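Fustora Hand Gripper: Gallery

We have had the Fustora kit out of its case nearly every day since July, and it has been a lot of fun. It is a hand-held gripper, the kind you carry to the job yourself, with the same style of jaws you would bolt to a small arm. You squeeze the handle, the fingers close, and the camera records the grab so an arm can learn from it later. The kit comes with two handles, a charging dock, a set of spare pads and a card of quick-start steps in very large type (bless whoever chose that type size). Each handle weighs 670 grams, and we ran ours with the stock pads and the Prillow recording app, version 3.

Most of this page is about household stuff: boxes, sponges, packets, bags. Those are the things people keep asking us about, and they are much harder than blocks and cups!

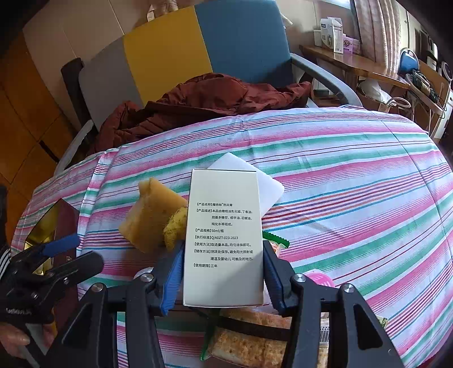 Ribbed blue pads on both sides of an upright carton, with the product text still easy to read between the jaws.

Cartons were where we started to really like this thing. A light box wants to buckle if you squeeze it like a brick, and the ribs let you hold on with very little pressure. The trick is to come in level and let both pads touch at the same moment. After an hour or so your wrist does it without being asked. We logged 33 carton grabs in one sitting and only stopped for lunch.

The app deserves a mention too. Each grab is saved as its own clip, and you can toss a bad one with a double tap on the trigger — a lifesaver when you fumble. Older Granora handles we tried made you sort everything at the end of the day, and that got old fast.

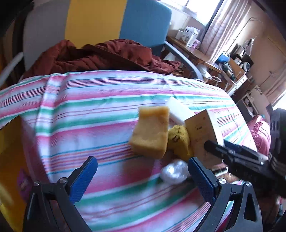

Soft things are the real workout for any gripper, and we spent most of Monday on them. Sponges are friendly because they give a little and then hold. Thin plastic is another story. A bag balled up into a small lump, like the one between the open fingers, has no flat side to aim for, so we learned to open wide, go low and close slowly. A tan sponge standing on its edge is a nice break after that, and the round yellow one with the uneven surface is good practice for picking your angle. We would love a softer pad option for this kind of work, and the Lapiņa pads are next on our list to try.

Pads swap out with a small screwdriver, and a full change takes us 3 minutes per handle. More pictures go up when the new set arrives.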